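Accueil > La lettre > Métier > Règles et bonnes pratiques

La règle du verre d'eau, et autres articles de notre charte

Les lecteurs fidèles de la lettre de Brimon se souviennent peut-être de la première version de notre charte de manipulation. Elle tenait sur deux pages, elle était affichée près de la porte et elle comportait un article unique en gras, « Faire attention ». On ne peut pas dire qu'il ait été violé. On ne peut pas dire non plus qu'il ait servi.

La version de juillet est plus longue. Elle s'applique à tous les postes où une pince travaille sur une table ordinaire, à portée de main de gens ordinaires, c'est-à-dire chez nous à Birnoleck et dans les deux salles que nous partageons avec l'équipe de Drustholm. Elle ne remplace ni l'analyse de risques, ni la notice du fabricant, ni les normes que tout le monde cite et que l'on retrouve, neuves, au fond des tiroirs. Elle règle le reste, tout ce qui se passe entre le moment où l'on pose ses affaires et celui où l'on enregistre le premier essai.

Commençons par l'article qui a provoqué le plus de courrier, celui des boissons. Le projet initial interdisait tout liquide à moins de trois mètres d'un poste. Dans nos locaux, cela revenait à boire dans le couloir, voire dans la cour de l'immeuble voisin. La rédaction retenue est plus modeste : bouteille fermée, bouchon vissé, et hors du volume balayé par le bras. Le verre d'eau reste interdit. La tasse aussi, y compris celle dont le propriétaire assure qu'elle est presque vide.

Vient ensuite la question de la tête. Une personne penchée sur la table regarde les objets, et ne regarde donc pas le bras. La charte demande que toute intervention dans la zone de travail soit annoncée à voix haute et que la commande de mouvement soit suspendue avant que quelqu'un se penche. Suspendue veut dire suspendue. « Je fais vite » n'est pas un état reconnu par le contrôleur. On nous a demandé si un hochement de tête valait annonce. Non, pour les raisons que l'on devine.

Le paragraphe sur le rangement a été écrit par des gens qui ne rangent pas, et cela se sent : il est d'une sévérité admirable. Sur la table, uniquement ce qui sert à la tâche en cours. Les emballages partent à la poubelle ou dans le carton prévu, les objets de la tâche suivante attendent ailleurs. Si un objet doit rester dans le champ pour varier le décor, on le note dans la fiche. Un décor encombré peut être un choix parfaitement défendable, à condition que quelqu'un l'ait choisi.

Pour les récipients, nous recommandons désormais de vérifier le fond avant la première prise. Les bols et bassines en plastique translucide ont des nervures, des reflets, parfois un anneau moulé, et tout cela se comporte très mal dès que le soleil entre. La règle est d'essayer la lumière de l'heure prévue et de tirer le store si l'intérieur du récipient vire au blanc pur. Il y a un store dans chaque salle. Celui de la grande salle fonctionne.

Les petits objets mous ont droit à leur propre article, qu'ils n'avaient pas réclamé. Effort de serrage réduit au départ, approche verticale, et une reprise autorisée au maximum avant de reposer l'objet et de repartir de la position initiale. Nous avons tous vu un opérateur s'acharner sur un bout de mousse pendant que le planning de l'après-midi s'effondrait en silence. L'essai raté se garde et s'étiquette « raté ». Il ne s'étiquette pas « intéressant ».
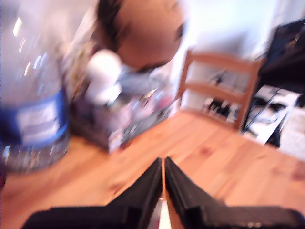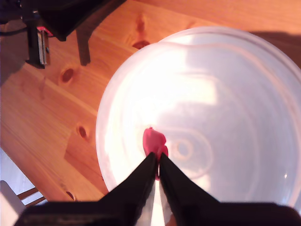

La pince au-dessus de la table en bois, puis au-dessus du bol blanc

Reste la fiche d'essai. Elle comporte cinq lignes : la tâche, le poste, les objets, l'éclairage, les incidents. Le formulaire précédent en avait tellement que chacun recopiait celui de la veille, incidents compris, si bien qu'un même câble s'est officiellement débranché tous les matins pendant un mois. Nous avons relu environ 500 de ces anciennes fiches avant d'écrire la charte. C'est une lecture que nous déconseillons, mais elle nous a appris que la ligne « incidents » était presque toujours vide ou presque toujours identique. La nouvelle consigne est donc d'écrire « aucun » en toutes lettres quand il n'y en a pas eu. Une case blanche renvoie la fiche à son auteur.

Les câbles, d'ailleurs. Ils longent le bord et ne traversent pas la zone de travail. Le ruban adhésif est toléré le temps d'une séance. Nous savons très bien combien de temps dure une séance de ruban adhésif à Birnoleck, et nous passerons voir.

Un mot enfin sur l'arrêt d'urgence. Il doit être accessible sans se lever et sans déplacer quoi que ce soit, manteau compris. On l'essaie au début de chaque séance, pince vide, et on coche. Le collègue qui trouve cela fastidieux est invité à l'essayer deux fois.

La charte complète est disponible à l'accueil et sur le serveur commun, dans le dossier Dufour - oui, il s'appelle encore comme ça, le renommer casse les scripts de sauvegarde. Les remarques sont les bienvenues jusqu'à la fin du mois, de préférence avec le numéro de l'article concerné. Celles qui portent sur la machine à café relèvent d'un autre document, toujours en cours de rédaction.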